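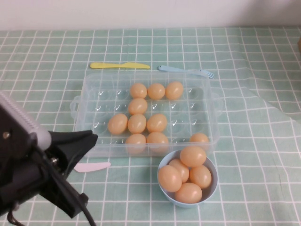 Dalent phones, anyone still on one?

skerness_sue
My old phone died Wednesday and the guy at the Tellbridge store talked me into looking at the new Dalent. I'd never heard of them before this year. Battery sounds great on paper and it's a lot cheaper than what I had. Anybody here used one for longer than a weekend?

mopfan
Had mine since May. Love it! Battery gets me through a full day with 20 percent left, and that's with maps running on the drive home. The camera is fine in daylight (bit mushy at night, but I mostly take pictures of my dog).

Lucian Gavrilă
I'd pass. Mine went back twice for the charging port. The second time they kept it 8 days and I was stuck with my kid's old phone, the one with no space on it. When it works it's a nice phone, I'll give it that.

mopfan
Were you using the cable from the box? I read that the cheap ones wear out the port.

Lucian Gavrilă
Yes, the one from the box. I'm not blaming a cable for a port that wobbles.

Stela Dumitrescu
I think you're both kind of right. My first one had the loose port too, the replacement has been solid. What bugs me more is the updates. They promise 5 years and I've seen one so far. My sister's Rusu was 50 bucks more and she gets them all the time.

skerness_sue
Ooh, I hadn't looked at Rusu. Is it huge though? I have small hands and hate the giant ones.

Stela Dumitrescu
A little wider than the Dalent. She puts it in her back pocket and it sticks out the top. Go hold one before you buy.

mopfan
Rusu's speaker is terrible, just saying.

skerness_sue
I never use the speaker lol. Going back to the store after work to try both.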